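Salí del cine Daly con ganas de discutir, y mira que yo a las películas de faros les perdono casi todo. «Golska» transcurre en 1907, dura casi dos horas y media y en los primeros 16 minutos no habla ni el perro.

¿Problema? Ninguno, a mí me encanta el silencio – pero el silencio con algo dentro, no este, que se dedica a posar.

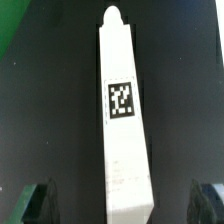 Lo que sí funciona

El padre, en cambio, es un hallazgo: terco, gracioso sin querer, a ratos insoportable (¡qué escena la de la sopa!). Con él habría aguantado otra hora. Con la niebla, no.

Dicen que arrasó en el festival de Uluvmont. Pues muy bien, yo le quitaba media hora y me quedaba tan ancha.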